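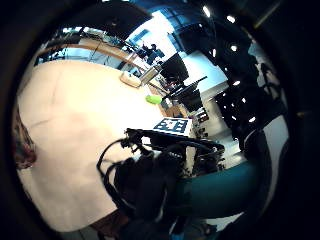

**Tuesday, after lunch**

Spent the morning on the spring equipment list with Eylül Yaman and we got further than I expected! The glove kit is staying, that's settled. What we're arguing over is the cabling. I keep snagging myself on it every time I reach left, and Eylül wants to price the slimmer harness from Jastamico before we buy a second set of anything. Their quote says 16 days to ship, so if we want it by the end of February we have to order this week.

Rough list as it stands:

- second glove kit (Moroz, same as now)
- slim cable harness x 4 (Jastamico)
- spare marker boxes, or we just print more markers and stick them on white cartons, which I'd much prefer
- props: sponges, trays, metal canisters. Petty cash, I'm not filling out a form for a sponge
- Clundano arm: over 11 thousand with the mount, so it goes on next year's sheet unless Clotthorpe lets us lease it

I'm still rooting for the lease (Eylül isn't, she thinks the service fee eats it up). I'll call Clotthorpe at 4 and ask what happens if we send it back early.

One thing to check before we order: does the slim harness fit the bar we've got, or is that another bracket? Last bracket was 91 dollars, and I'd forgotten to budget for it. Putting a line in for it this time.

Sheet's in the shared folder, please add to it and don't delete my notes column.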